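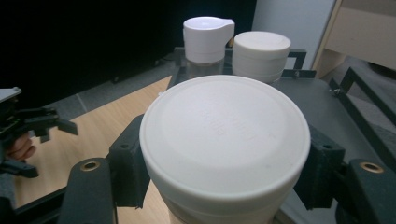 Words by Azadeh Talebi
Home & Pantry, August

I have fallen hard for the spice end of my kitchen! It started with the big white tub, the kind with a proper round lid that makes you want to put something important in it (mine gets rice). Then came the smaller white containers, one with a pouring lip, and before I knew it I was rearranging shelves on a Wednesday night and grinning like a kid.

White on glass is such a cheerful look. A glass shelf lets light through to whatever lives underneath, and plain containers calm down a crowded corner. Kolley sells a nice stacking set for $289, though I've had just as much fun hunting through the op shops in Sarno.

Powders are where I get really carried away. I keep ground herbs in clear jars with screw caps, filled halfway so there's room to get a spoon in, and I love seeing the colours change from one jar to the next. 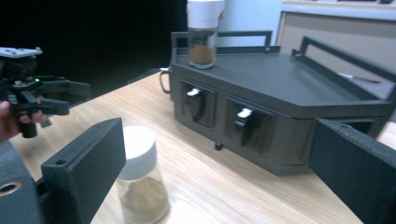

Front and centre on the bench

A dispenser earns its spot if you cook every day. Dark grey looks smart on pale timber, and a row of windows along the front gives each ingredient its own little doorway. Start with the 2 things you reach for most and live with that for a week. Give the flaps a wipe while you're there, as glossy black shows every floury fingerprint.

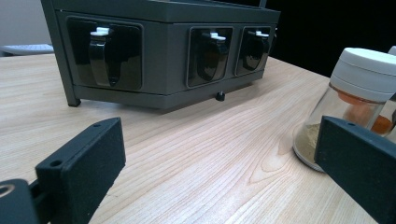 How often should I replace ground spices?

Smell them every few months and restock any that have gone faint. Buying small bags helps a lot.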